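October 28, 2024

Storker pickup app, bulky waste module. Picking up from the June notes.

Went through the request log for the Denness pilot first. 3578 requests in total, of which 1308 never got matched to a collector. Most of the unmatched ones are textiles and bedding, so I started there.

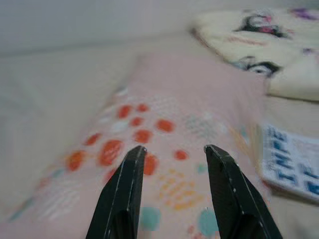
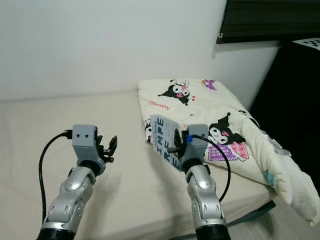
The matching rule still treats bedding as general household waste. Collectors with a textile permit don't see those jobs at all unless they tick both boxes, and hardly any do. Changed the rule so that one category can point to two permit types. Ran it on 500 old requests on the test server and the textile jobs now show up for the right collectors.

Address lookup is still slow. The Skokudetti map service times out after 8 seconds and the app then shows a blank list – no error, no retry. Added a plain message and a retry button. Not tested on older phones yet.

Courtois depot wants weights entered in kilos only. At the moment the form takes bags or kilos and the weekly report adds them together, so the June totals are wrong and need redoing.

To do:
fix unit field, then rerun June
ask Denness for the new street list
check whether a cancelled pickup frees the slot – I think it doesn't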